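April 5, 2023
2 min read

Third round on the Danau sourdough starter samples. Abhishek fed all 14 jars last night at the usual ratio and left them on the shelf by the window. Morena thinks the window is too drafty and I agree, the two end jars are always behind.

pH on the rye jars came in lower than the white flour ones again. The meter took a long time to settle, so I recalibrated and repeated the last four. Same answer within the error. The Kumer flour is the odd one, it rises fast and then drops before anyone gets to it. Ash content on the bag does not match the supplier sheet. Need to write to them.

Plating went slower than planned. Ran out of MRS agar and had to pour more, 2000 ml in two bottles. Incubator held at 25 C. For the acid assay we are going over to plates instead of single tubes, which should save half a day per round.
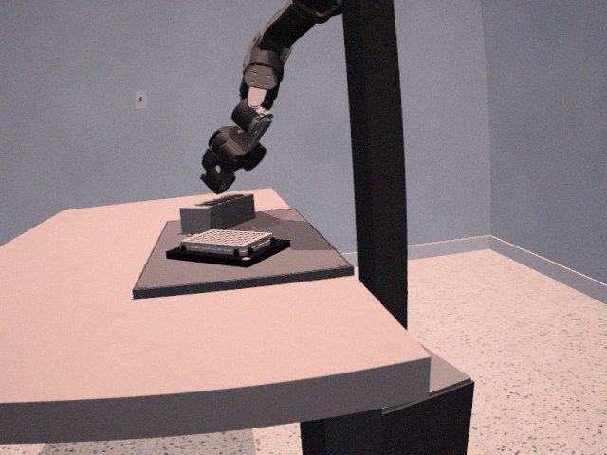
Multi-well plate and gray block on the board, rendered view.

Sample codes: stop using the old numbers. 1670 was written on two different jars in September and it took Morena a whole afternoon to sort out which was which. New codes are flour letter, jar, feeding.

Smell notes, for what they are worth: jar 3 apple, jar 6 nail polish, jar 9 nothing much. Abhishek disagrees on 9, says yogurt.

To do: order agar, move the end jars off the window shelf, ask Revent if the bake test slot is still ours. Feed again at six.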